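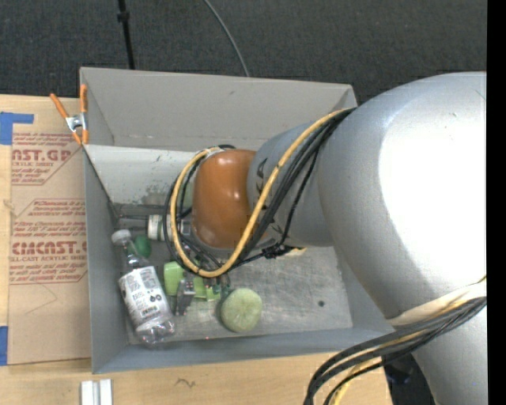 Figure 8.1 Mixed items at the bottom of a gray bin, with a clear plastic bottle lying on its side at the left.

Chapter 8
Bins, Boxes, and the Trouble with Mixed Contents

Before you begin

Most books on storage will tell you that a bin is the answer. You have too many small things, you buy a bin, you put the things in it, and the room looks better. The photographs in those books are usually taken the same afternoon. Few authors go back in April to see what the bin looks like after a winter of use.

This chapter takes a less cheerful view. A bin is a place to put off a decision. Sometimes that is a perfectly good thing to want. A shop that receives returned goods all day can't sort each one as it comes over the counter, and a kitchen at the end of a long meal needs somewhere for the empties to go. The trouble starts when the putting off has no end date, and the bin becomes where things live.

Look at the bottle in Figure 8.1. It lies at a slant on the floor of the bin, and there is nothing in its position that says what should happen next. It might be meant for recycling. It might be waiting to be refilled, or it might have been dropped in by someone walking past. The bin gives us no help with this. A shelf with a label would, and so would a rack with slots of the right size. An open bin takes anything, and we should be suspicious of storage that takes anything.

By the end of the chapter you should be able to:

Tell the difference between a holding bin and a storage bin, and say which one you are dealing with.
Judge from its contents whether a bin is doing its job.
Work out what a bin really costs in searching time.
Read a supplier's claims about capacity with some care.

8.1 What an open bin is good for

An open bin with high, flat walls does one thing very well: it stops objects from going anywhere else. Round things don't roll off. Light things don't get knocked to the floor. You can put something in without looking closely, and you can do it with your hands full. For fast work, this matters more than neatness, and anyone who has tried to run a busy counter with labeled drawers will know it.

Getting things out again is a different matter. High walls mean a long reach. A bottle lying flat is harder to pick up than one standing, especially a clear one, which tends to blend in with whatever is behind it. Small objects slide under larger ones. Two things that touch may come up together, or one may be pushed into a corner by the hand that was reaching for the other. These are small annoyances when a bin holds a handful of objects. They grow quickly as it fills.

You will see it claimed that people simply remember where things are in a bin they use every day. We doubt it. People remember what they put in last, and it is usually on top. Ask them about the bottom layer and the answers get vague.

8.2 Reading the wear

The inside of a used bin tells you something, though less than some writers suggest. The floor in Figure 8.1 is scratched and dull, and there are small dark scratches on the lighter panel beneath the far wall, with a worn patch near that panel's lower edge. The far wall has a scuff. It is tempting to build a whole history out of marks like these. A popular manual does just that, and claims to tell from the scratches in a bin whether it has been overfilled.

Be careful here. A scratch shows that something hard moved against the surface. It doesn't show when, or how often, or who was in a hurry. A bin bought secondhand brings its old marks with it. If you want to know how a bin is used, watch it being used, and write down what goes in and what comes out. Wear can suggest where to look first. It can't do the looking for you.

8.3 The capacity claim

The Sulance catalog lists its largest open bin as holding 81 liters. We have no reason to dispute the measurement. The question is what a person can do with 81 liters of mixed goods, and on that the catalog is silent. Fill any deep bin to the brim and the lower half is out of use until the upper half comes out.

Firnus, a rival maker, takes another line and sells its bins by number of items. Its brochure promises room for 645 pieces "of everyday size." The phrase has no meaning that we can find. A bottle is an everyday size, and so is a button.

A fairer figure would be the working load: the amount a bin can hold while every object in it can still be seen from above. For most mixed goods this is far below the brim. In the Clillidmont stockroom, which we return to in Chapter 9, the staff settled on a single layer and found that almost every complaint about missing stock had come from bins filled past that point. One stockroom is a thin basis for a rule, and readers should treat it that way. It is still more than either supplier offers.

8.4 Holding or storing

The Grewal method, taught in many courses, sorts all containers into 3 types: in, out, and keep. It is easy to learn and it looks good on a wall chart. In practice the types leak. An "in" bin that is emptied once a month is a "keep" bin with a misleading label, and no chart will change that.

We prefer a plainer test. Pick any object in the bin and ask when it is due to leave. If there is a clear answer, you have a holding bin, and it can be as untidy as you like between one emptying and the next. If the answer is a shrug, you have a storage bin, and the contents deserve dividers, labels, or a different home altogether.

The test has weak points. It depends on people answering truthfully, and it works poorly for seasonal goods, where "next winter" is a clear answer that still leaves a bin blocked for months. Section 8.6 deals with those cases.

Try it yourself

Choose one open bin at home or at work that is used by more than one person. Without looking inside, write a list of what you believe it contains. Ask a second person to do the same. Then empty it onto a table and compare both lists with what you find. Put each object in one of two groups, depending on whether anyone can say when it is due to leave. Keep your lists, as you will need them for the cost exercise at the end of Section 8.5.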